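# Anditz

Small Mac utility that cleans up the "Open With" menu. You know how after a couple of years it lists the same editor four times, plus three apps you deleted ages ago? Anditz finds the dead and doubled entries and lets you throw them out one by one or all at once.

I wrote it for myself and then Maribel Pacheco at work wanted it, and then her whole office did, so now it has a README!

## What it does

Anditz reads the list of apps your Mac thinks it has, checks each one against what's really on the disk, and shows you the leftovers. On my old laptop there were 1,370 entries and a scary number of them pointed nowhere. Nothing gets removed until you press Clean, and your documents are never touched. 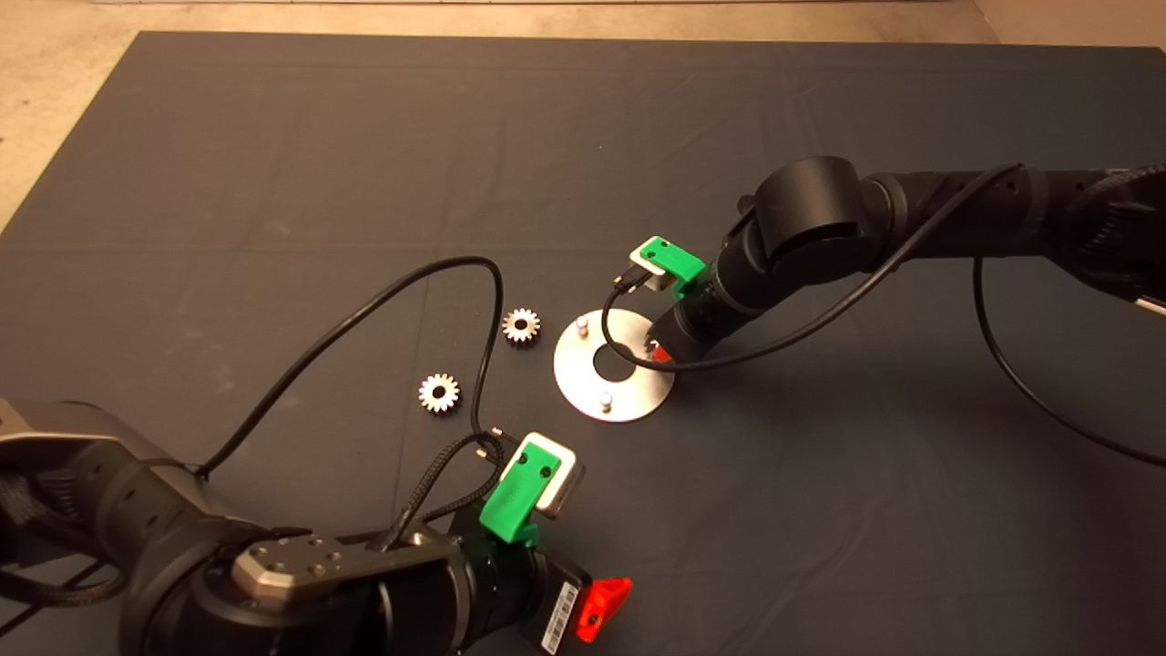
File types are where it gets fun (well, fun for me). Every type can have a default app, and Anditz lets you set that for a whole folder in one go. Say you've got a folder of pictures like the one up there, with the bright green gripper finger and the dark mat - pick the folder, pick a viewer, and every picture in it opens in that viewer from then on. Files you add later aren't covered, so you'll have to run it again. I'd like to fix that with a watcher, but my first try ate the battery.

The icon is by Teófilo Quispe, who also talked me out of the orange one.

## Installing

Drag Anditz.app to Applications and open it with right click > Open the first time. It isn't signed yet, sorry. It needs 18 MB and an admin password for the Clean button only.
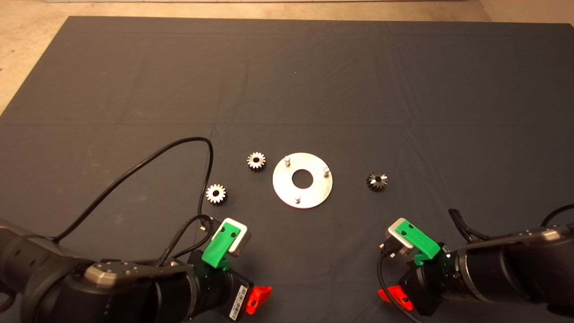

If the menu still looks wrong after cleaning, log out and back in. Finder hangs on to its old copy of the list longer than you'd think. There's also a Rebuild button under Tools, and that one can take up to 6 minutes on a spinning drive, so please don't force quit it halfway like I did.

## Known problems

- External drives have to be plugged in, or their apps show up as dead
- Window size resets if you use 2 monitors
- Juva plugins get listed as full apps (harmless, just skip them)

## Changes

The March build added the folder defaults. The one from 2 Nov 2019 fixes the crash on empty folders and brings back dark mode.

Contact | © 2019 Anditz | Back to top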